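# Shared Platforms Need a Service Clause

Wavlow's plan to buy the motorcycle division of Skorkix has been discussed almost entirely in terms of price.

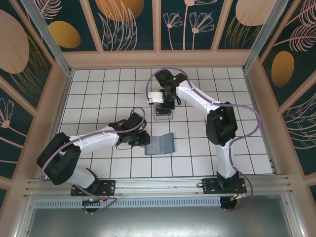
## What the buyer is getting

The division makes three models on one frame. Its engine comes from Acharya under a supply contract that predates the current management on both sides. Wavlow builds small vans and has no engine of a suitable size. On the day the sale closes it will own a frame, a dealer list, a paint line and somebody else's crankcase.

Shared engines are common and mostly sensible. A twin that meets emissions rules in one bike will usually meet them in another with a new map and exhaust. Tooling cost is spread over more units. My objection is narrower and concerns parts supply after a change of owner.

## The parts problem

Contracts of this type normally cover production volume. They set a price per engine, a minimum order and a notice period. Service parts are often handled in a side letter, and side letters don't always transfer with the business. When Storkgate sold its scooter line, the new owner had engines on order and no agreed price for gaskets, cam chain tensioners or stator covers. Dealers waited 90 days for a water pump seal. The seal was in production the whole time for another customer.

Padmavathi Venkataraman, who ran the Storkgate parts desk through that period, has argued for a fixed service schedule attached to every engine contract. Her version lists each wear part by number, sets a stocking level and binds any later owner of the bike brand. I think she is right on the first two points. The third will be hard to enforce where the engine maker has a right to end the contract on a change of control, and most do.

A workable fix is a deposit stock. The seller places a set quantity of wear parts with an independent warehouse before closing, and the buyer pays for it as part of the deal. For a fleet this size, 50 head gasket sets and 525 oil pump drive gears would cover the gap. The gear is the known weak point on the early engines, and the revised part fits without machining. The cost is small next to the legal fees.

## Owners as creditors

Warranty claims survive most sales, at least on paper. A claim is of limited use when the dealer can't get the part. Owners of the touring model bought it on a promise of valve checks at long intervals and parts support for ten years. The promise had a value, and it was in the purchase price.

Wavlow should publish its service agreement with Acharya before it asks dealers to sign new terms in February. If no agreement exists, dealers should hold their signatures. A dealer who signs first takes on the warranty labor and has no lever left on supply.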